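Print this page | E-mail this page

Review: the Visumix Clitden battery backup for a small home server

02/04/2023

My house is old and so is the wiring, and every time a storm rolls through we get one of those half-second power blips that's just long enough to reset the clock on the stove. The stove I can live with. The home server in the hall closet is another matter, and last July it went down in the middle of copying a whole folder of family videos and spent the rest of the evening checking its own disks while I paced around like somebody in a hospital waiting room.

So I finally bought a UPS. I'd been putting it off for years, mostly out of cheapness, and partly from having hauled the big office kind up a flight of stairs at an old job and never wanting to see one again. The Visumix Clitden is the opposite of that. It's short and flat, it lies on a shelf next to the server without bullying everything else off it, and it cost me $78 from Lehtinen, the little computer shop across town (they'd have ordered me a bigger one, but I wanted to walk out with something that day).

What I'm running off it is pretty modest. There's the server, with two hard drives and a small solid state drive for the system, then the router and the modem. No monitor, no printer. The manual says to keep printers off the battery side and I believe it. 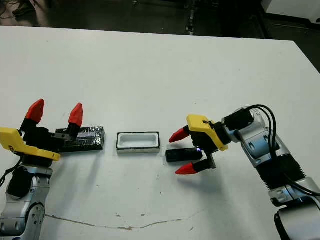 One reader wrote in after my closet post to say that a UPS on a home server is money down the drain, a modern file system can take a power cut just fine, and I'd be better off spending the cash on another backup drive. I get where that's coming from! Backups come first, and if you don't have any, please close this page and go sort that out. But a file system that survives a crash still leaves me with a server that's down, with the kids asking where their shows went, and with whatever I was copying left half done. I've also had a power supply die right after a blip, and I don't think any file system was going to help with that.

Setup took less time than finding a free outlet. You connect the battery lead (it ships unhooked, so don't panic when the thing plays dead out of the box), let it charge overnight, and plug your gear into the outlets marked for battery. Visumix only gives you three of those, and this is my first real gripe. With the server, the router and the modem I'm full. The other outlets on the back are surge only, and they're packed so close together that a chunky power brick covers its neighbor. I ended up using a short extension for the modem.

Then there's the USB cable, which is the part that makes it worth having on a server. Without it the battery just buys you time and then everything falls over anyway, only later. With it, the server knows it's on battery and can shut itself down politely.
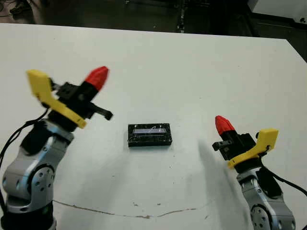
Two arms and a small black box on a white tabletop.

Visumix has its own program for this and I couldn't get along with it. It wants a desktop, it wants an account, and it kept asking me if I'd like tips. I went with Tumum instead, a free monitoring tool that I already had on the server for watching drive temperatures. It has a UPS add-on, and it picked up the Clitden as soon as I plugged in the cable - no drivers, no hunting through forums. I set it to shut down when the battery gets low and to send me an e-mail first. The e-mail part only works if the router's still up, so make sure your network gear is on the battery side too. Ask me how long I stared at an inbox before I worked that out.

For the test I did what everybody does and pulled the plug from the wall. There's a click, then a beep, then the beep again, and again, and it's LOUD. You can mute it by holding the power button, but do that from a crouch in a dark closet with your thumb on the one button that also turns everything off and see how you like it. There's a mute setting in Tumum as well, and that's what I use now.

With everything plugged in and a file copy going, I got 22 minutes before Tumum called it and shut the server down. That's more than I expected at this price. The box promises up to 3 hours, which I guess might be true for a router all by itself, but I don't know who's buying one of these just for that.

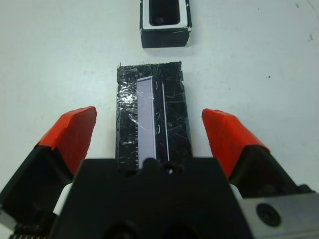

Tapio Mustonen

Since then we've had a couple of real outages, both short. The first one I slept through and only knew about from the log. The second hit while I was on a call, the lights dropped, the beeper stayed quiet like I'd told it to, and my laptop never lost its connection. I was so pleased that I told the people on the call all about it. They were less excited than I was.

A few more things if you're thinking of getting one. The fan doesn't run in normal use, so it's silent until the power goes, and even then it's softer than my drives. It does get a little warm on top while it's charging, and I've left some space over it. The front light is a very bright blue and I've stuck a bit of tape across it. The battery can be swapped by sliding off the bottom panel, and Lehtinen keeps them behind the counter, but the warranty on the battery is only 2 years while the rest of the unit gets longer. Put a reminder in your calendar.

I'd also check what your power supply draws before you buy. Mine's a small efficient one and sits nowhere near the limit. If your server is an old gaming PC full of drives, you'll want the next size up and you'll want to try it under load, with the copying and everything going, while you're home and awake.

Would I buy it again? Yep, same one, though I'd grumble about the outlets all over again. My brother-in-law has already asked for the link for his own setup, and I've told him to buy the short extension at the same time.

Print this page | E-mail this page

Contact | Copyright Tapio Mustonen, all rights reserved | Back to top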